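Week 3: Rolling resistance and slip on hard floor finishes

Reading: Ochoa, course reader, section 2. Bring the Varnano data sheet to the tutorial.

Slip resistance of a floor finish is reported as a pendulum test value, taken wet, with the slider conditioned before each set of swings. Polished stone gives low wet values regardless of colour or veining. The Branberg foyer (1,400 square metres, honed finish) was re-tested in February after complaints near the east doors. Results are tabulated in the reader.

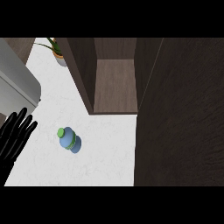
Loose objects are treated separately from surface contamination in the incident register. A contaminant lowers friction between shoe and floor; a loose object may introduce a second contact that can roll. For a cylinder, the rolling axis is the long axis, and resistance to motion across it is small on a hard, level finish. A plastic bottle lying on its side on white, grey-veined marble is the standard case: the body can roll, while the rounded shoulders and the narrower neck make its path curve. Record such items under code 893, not under spills - unless liquid has escaped, in which case both codes apply.

Tutorial problem: derive the turning radius of a tapered roller from its two end diameters and its length. State assumptions. Submit to E. Huerta before 3 pm.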